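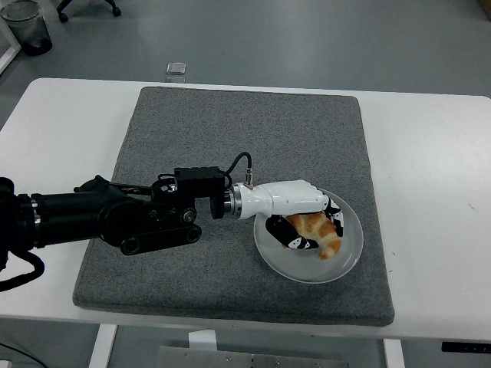

Zugreifen, ohne zu zerdrücken: Die Hand umschließt das Croissant auf dem Teller.

Mein erstes Croissant habe ich an einem Samstag um kurz nach neun gegriffen, und ich war furchtbar darin. Also, gegessen habe ich in meinem Leben schon einige, aber dieses hier sollte ich mit fünf Fingern nehmen, die mir nicht gehören. Ich stand im Werkstattlabor von Kirnar, trug einen Handschuh voller Sensoren und versuchte, mit meiner Hand eine andere zu bewegen, die ein gutes Stück entfernt über einer grauen Matte hing. Daumen links, die übrigen Finger rechts herum, klang einfach!

Fernsteuern fühlt sich ein bisschen an wie Einparken mit Anhänger. Man weiß, was man will, und trotzdem fährt alles erst mal woandershin. Meine Finger waren längst geschlossen, da kam die Roboterhand noch hinterher, und weil ich im Handschuh keinerlei Druck spürte, habe ich die ganze Zeit auf die Fingerspitzen gestarrt wie beim Einfädeln einer Nadel. Nach 15 Versuchen hatte ich einen steifen Nacken und großen Respekt vor den Leuten, die das den halben Tag lang machen.

Die Aufgabe heißt intern einfach »Frühstück« und gehört zu einem Projekt namens Mudo. Das Gebäck soll von der Matte auf den Teller, und zwar immer wieder, jedes Mal ein wenig anders. Mal liegen die Spitzen nach vorn, mal zur Seite, mal steht der Teller weiter weg. Jede Vorführung wird aufgezeichnet, Gelenkwinkel und Kamerabilder zusammen, und daraus lernt später das Modell. 2.433 solcher Durchgänge lagen bei meinem Besuch auf dem Server — 149 davon hatte allein die Frühschicht vom Vortag beigesteuert.

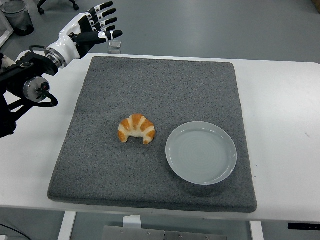
Was mich überrascht hat: Am meisten diskutiert wird über die Handhaltung vor dem Griff. Wie weit sollen die Finger offen sein, wenn der Arm heranfährt? Wer zu weit öffnet, schiebt das Croissant gern vor sich her, wer zu knapp öffnet, landet mit dem Daumen obendrauf (mein Spezialgebiet, wie sich herausstellte). Bei Kirnar gibt es dazu zwei Lager. Die einen fahren schräg an und schließen erst spät, die anderen formen die Hand schon unterwegs. Und das Modell soll bitte mit beidem klarkommen.

Früher hat das Team den Arm übrigens selbst angefasst und durch die Bewegung geführt. Für den Arm klappt das prima, man bekommt ein schönes Gefühl für den Weg. Aber versucht mal, nebenbei noch fünf fremde Finger einzeln zu krümmen! Deshalb der Handschuh, den eine kleine Firma namens Tannous liefert und den man vor jeder Sitzung neu kalibrieren muss: Faust, flache Hand, Daumen an jeden Finger, noch mal Faust. Beim ersten Mal habe ich den kleinen Finger vergessen und durfte von vorn anfangen.

Verworfene Durchgänge gibt es natürlich auch, um die 355 waren es seit September. Gelöscht werden sie nicht, sie wandern in einen eigenen Ordner, und manche werden später doch noch gebraucht, zum Beispiel wenn jemand danebengreift und sich dann sauber korrigiert. Genau solche Korrekturen fehlen in vielen Sammlungen, wurde mir erklärt. Von meinen Versuchen haben es immerhin vier in den guten Ordner geschafft. Ich bin stolzer darauf, als ich zugeben möchte.

Im Herbst wandert das Ganze nach Ralthorpe, in eine richtige Küche mit schlechterem Licht und anderen Tellern. Dann fängt ein guter Teil der Arbeit noch einmal an, und ich habe mich schon mal für eine Schicht am Handschuh eingetragen.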